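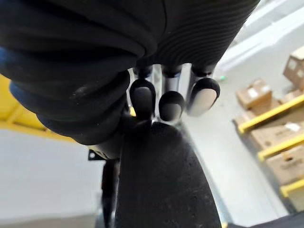 Setting Up the Plodden Cell

Everyone asks to see the robot running, and hardly anyone asks to see it getting ready to run, which is a shame as the setup is my favorite part of the whole job! The Plodden cell at our Rustlow site handles shoe parts on a fixture board, and it went through its big checkup this month: hands, wrists, sleeves, board, software, the lot. I kept notes along the way and picked out the bits I think other people who look after machines will enjoy.

A little background first. The cell arrived in August and has 500 hours on the clock now. We do a quick wipe and a look-over every 28 hours of running, and a proper service every 500. The quick one takes as long as a cup of coffee. The proper one eats most of a day, and I look forward to it for weeks.

The hands come first. Fingertip pads do all the touching, so they pick up everything - rubber dust, box fluff, the odd smear of glue. We clean them with a damp lint-free cloth, let them air dry, then bend each finger slowly through its full travel and listen. A healthy joint is close to silent. A gritty one sounds like somebody walking on sugar, and once you've heard it you never miss it again.

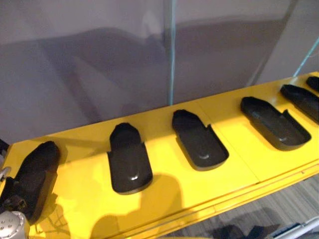 By the cell lead, Rustlow site
Dec 16, 2019

The fixture board is a beauty. Bright yellow, with glossy black recesses shaped like shoe soles, all with their toes toward the wall. The recesses are what we teach the arm against: we bring the gripper to the first one by hand, save the point, and then step along the row checking each stop at low speed. If the board has been nudged even slightly, every saved point is off by the same amount, so we check the mounting bolts before touching the program (I learned that one the slow way, and lost an afternoon to it).

For this round we wrote the points fresh in Indirar, the teaching software, and ran 300 slow cycles with nothing to pick up. Then we brought the speed up in steps and did 560 more. I could watch it all day, really - the same reach, the same little pause, over and over!

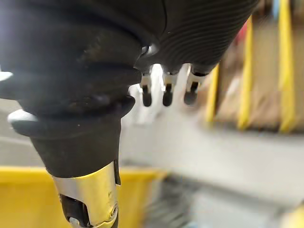 Sleeve, bracket and fingertips, close up.

The ribbed sleeve gets its own line on the service sheet. Dust likes to settle in the folds, so we go over them with a soft brush, top to bottom, and look for any spot where the covering has started to thin or crack. No solvent on the sleeve, ever. The bracket screws get a check with the small torque driver from the Catacutan kit, and we put a dab of paint marker across the head so a loose one shows up at the next look-over.

Next on the list is a spare set of fingertip pads, so the old ones can come off for a proper soak while the cell keeps going. More pictures when they're fitted.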